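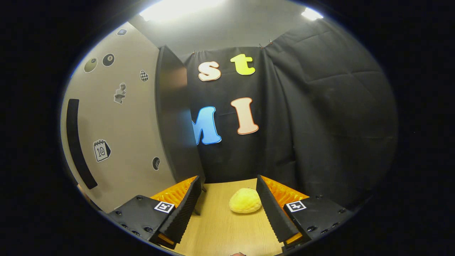
A yellow ball with a bumpy surface on a wooden tabletop, with a black curtain and cut-out letters behind.

Medbridge opens textured-object table to visitors in May

MEDBRIDGE – Sernomov will open its textured-object table to the public in May. The display covers 49 small household and play objects, grouped by surface type: smooth, ribbed, bumpy and crinkled. Visitors may handle all of them.

The objects were chosen from a pool of 221 items submitted by local residents. Selection criteria were size, cleanability and surface relief. Items with detachable parts, fillings that shed or a strong odor were excluded. No item on the table is wider than the palm of an adult hand.

Tabletops are kept clear between sessions and wiped down at the end of each one. Black fabric is used as a backdrop so that pale and yellow objects can be told apart from the wood at a normal viewing distance. Overhead lighting is fixed at one level for the full run.

"Surface relief is difficult to judge by eye," said Fenna Aerts, display coordinator at Sernomov. "People look at a crinkled ball and expect it to be hard, or expect it to be soft. We ask them to write down the guess before they pick it up."

Guess cards are printed with four fields: object number, expected hardness, expected weight and result after handling. Completed cards go in the box by the exit. Results will be compiled by Jasper Van Hecke and posted at the entrance once the run has closed.

Each session lasts 40 minutes and begins on the hour, with the first at 10 a.m. and the last at 3 p.m. Group bookings are limited to 12 people. Children under six must be accompanied by an adult. Food and drink are not permitted in the room.

The table is at seated height and can be reached from three sides. Large-print cards are available on request.

Admission is free. School groups should book in advance through Liesbeth Segers at the Sernomov front desk. Press visits can be arranged with Sem Dekker at the same desk.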